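Oddsson Community Support
Kilten arm controller > Home and workshop builds
Ticket 107: left arm stops short and drops its grip when both arms reach low
Opened by: Nadine Sayegh
Handled by: Kolbrún Ásgeirsdóttir
Status: partly solved, left open at owner's request

First report (Nadine Sayegh)

Hello all, and sorry in advance for the length of this one. My sister-in-law says I write tickets the way other people write Christmas letters, and she has a point, but I'd sooner put too much in than have you ask for it in dribs and drabs.

The build is a two-armed upright robot, put together mostly at the Makwood shared workshop in Sundedton and finished off at home in the front room. It runs on the Kilten controller with one supply feeding both arms, and there's a camera in the head. Everything was well behaved on the bench at Makwood, where the work is at a comfortable height and the arms hardly have to stretch. At home I've been asking it to pick things up off a coffee table, which is a good deal lower, and that's where the bother started.

What I see is this. The left arm goes out and down, and somewhere near full reach it hesitates, gives a little shiver and stops short. If it already has something in the gripper, the gripper lets go. The controller then logs "position hold lost, left wrist" and I have to send it home before it will take another command. The right arm does none of this. If I run the left arm by itself it nearly always gets there, so I did wonder about the supply.

Things I had tried before writing:
- Restarted everything, several times, with growing irritation.
- Updated the controller to the July release.
- Swapped the gripper fingers for the spare pair. No change.
- Lowered the speed to 68 per cent. The fault came less often, but it still came.

Reply (Kolbrún Ásgeirsdóttir)

Thank you Nadine, please never apologise for detail. I have read it all with my coffee and it has saved us both a day.

The wrist message can come from a real loss of position, or from the supply dipping low enough for the wrist board to restart. Lowering the speed helps with both, unfortunately, so it doesn't tell us which you have. Could you please open the voltage page and leave it recording while you send both arms down together? Then do the same with the left arm alone. Also have a look at the cable where it passes the left elbow. If it was tied up while the arm was bent, it can go tight when the arm straightens.

Follow-up (Nadine Sayegh)

Right, I've done as I was told. The voltage line barely moves with both arms going, a small dip at the start and then flat as a pond. I was a bit disappointed, as I'd half talked myself into buying a bigger supply and had one picked out.

So on to the elbow. I had indeed tied the cable with the arm bent, because that's how it was lying on the bench, and when I straightened it by hand the cable went as tight as a washing line. I can't say for certain it was pulling at the plug, but it certainly looked ready to. I've cut the ties, given it a decent loop and tied it again with the arm straight out.

That got rid of the shiver. I ran the low reach over and over for most of an evening and had no wrist message at all. But the arm still stops short now and then, politely and without an error, as though it believes it has arrived. The gripper closes on thin air above the table.

Reply (Kolbrún Ásgeirsdóttir)

Good, then we have been chasing 2 faults in one coat. The shiver was the cable. The polite stopping sounds to me like the height of the table being read wrongly. What is the table like, and where is the window? I ask because shiny dark surfaces are a misery for the camera. It sees the reflection and makes up its mind about a surface that isn't there.

Comment (Þröstur Juhl)

Butting in as another Kilten owner, hope that's all right. I had the same polite stopping over a polished sideboard. I put a tea towel on it and the fault vanished, then came back the moment my daughter needed the tea towel. In the end I typed the table height in by hand and told the controller to ignore the measured one. It's under Reach, then Surfaces, then Fixed. You do have to measure from the floor the robot is standing on, and I'd press the tape down into the carpet if you have a thick one, as I was out by the depth of the pile the first time and the fingers tapped the wood.

Follow-up (Nadine Sayegh), August 5, 2022

Kolbrún, you couldn't have described my front room better if you'd been sitting in it. Black table, very glossy, with a big window straight behind it and only sheer curtains to take the edge off. Þröstur, thank you, the Fixed setting is just what I was after and I would never have found it — I'd been in that menu a dozen times and taken it for something to do with walls.

I measured the height (tape well down into the carpet, as instructed), typed it in and turned the measured one off. The bottle I've been practising with is a clear plastic one, which I now gather is another unkindness to the poor camera, but its red cap gives it something to aim at. I've had over an hour of reaching and gripping since with the curtains drawn across and the sun full on them, and the left arm goes down to the height I asked for. I keep the right arm open and out of the way at the near corner while the left does the work. 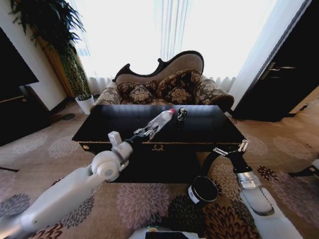 Same room, with the left hand open and up off the carpet:

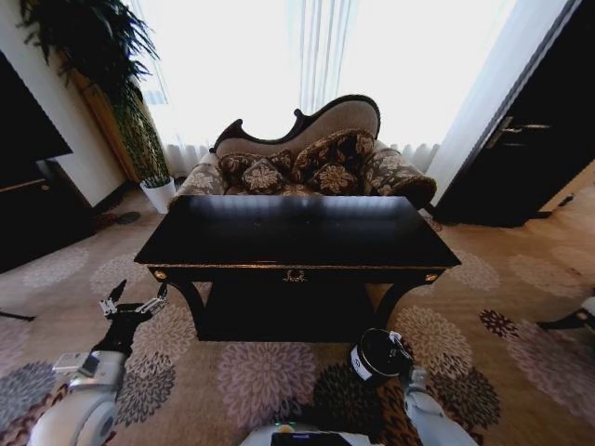 Still open

The cable and the height are sorted as far as I'm concerned, so please mark those down as done. What I'd like to keep the ticket open for is the parking position of the right arm. With the arm low, it rests closer to the table's front leg than I'm happy with, and I'd like to set a boundary it won't cross. I've tried drawing one under Surfaces and it seems to apply to the left arm only. Is that how it's meant to be, or have I missed a box again?

Reply (Kolbrún Ásgeirsdóttir)

You haven't missed a box. A boundary belongs to whichever arm is selected when you draw it, and the page is not very good at saying so. Select the right arm at the top first, then draw the boundary again with a hand's width to spare on the table side. Save it, send both arms home, and only then try the low reach. If the left arm starts refusing commands after that, delete its old boundary and draw it fresh.

I have changed the title of the fixed height setting in our notes so that it mentions tables. I'll leave the ticket open until you have tried the boundary.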